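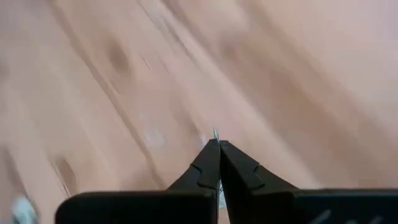 The question behind the Bisudside study is a small one: does a robot learn to handle thin parts better if you throw out the blurry video it was trained on?

The group, which works out of a shared lab building in Bradton, had always thrown it out. Their arms carry a small camera at the wrist, and when the wrist moves fast the picture smears. "We had a filter that dropped any demonstration with too much blur," the lead researcher said when we spoke in March. "It came with the code we started from. I don't think any of us had tested it."

The test came up by accident. A student was training a policy called Uvus to pick up thin metal pieces, and set the filter wrong. The resulting model did better than the one before it. The group spent the next two months finding out whether that was luck.

They collected 1,684 demonstrations, all done by hand with a person guiding the arm. Of those, the old filter would have removed 900. That number surprised the team. "More than half of what people had recorded was going in the trash," she said. "And it was the wrong half. The people who are good at this task move quickly. The slow, clean videos came mostly from beginners."

They then trained two versions of Uvus, one on the filtered set and one on everything, and ran each for 200 trials on the same bench. The full set won, though not by as much as the student's first run had suggested. Most of the gain was in the part of the motion between the grasp and the placement. The filtered model tended to stop and start there. The other one kept moving.

I asked whether the extra data alone could explain it. She said that was the first thing a reviewer would ask, so they cut the full set down to the same size as the filtered one and trained again. The advantage shrank but did not go away. A third check, with artificial blur added to the clean videos, gave no benefit at all. "So it isn't the blur that helps," she said. "It's the fast motion, and you can't get one without the other on this camera."

The work has limits, and she listed them without being asked. There was one bench, one gripper and one kind of part. The wrist camera sits close to the fingertips, so the fingers stay fairly sharp while the background smears — a camera mounted farther away might give a different answer. Lighting in the lab is also soft and even, and she would not bet on the same result under a bright lamp.

A second round is planned with the Jacobs bench, at the other end of the building, which has a different arm and a darker table. The group wants at least 100 trials there before sending the paper out.

In the meantime the filter has been switched off for new recordings. The old videos that it removed were never deleted, only moved to another drive, and the student is going through them now. "There are a couple of tasks we gave up on last year," she said. "I'd like to know what was in that folder."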